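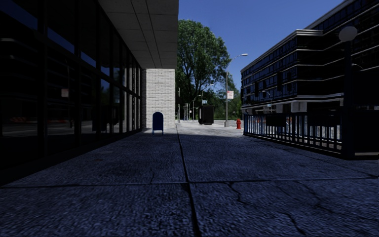

4.2 Transfer from the simulated route

Students in the Hartley capstone course trained their sidewalk delivery policies entirely in Brernow, a simulated downtown, before any code reached the physical cart. The course report credits this stage with most of the later success. We are less sure.

Figure 3. Simulated street from the Brernow environment: a shaded sidewalk leading to sunlit pavement, with a mailbox, a fire hydrant and a railing along the right side.

Each team was allowed 45 training runs and was graded on the last 30. Grading on runs from the same map rewards memory of the map, and the two teams with the highest scores had also tuned their obstacle thresholds by hand against it. Arruda's team logged 3,581 collision checks and reported them as evidence of safety. A collision check is only as good as the objects available to collide with, and a mailbox or a hydrant stays where it is put.

The change from deep shade to bright pavement is a fairer test, and we would have liked to see it scored separately. It was not. Teams that mentioned lighting at all did so in one sentence — usually to say that it caused no trouble. Without a breakdown by segment, we cannot tell whether the policies handled the shadow line or simply ignored the camera there and followed the planned path.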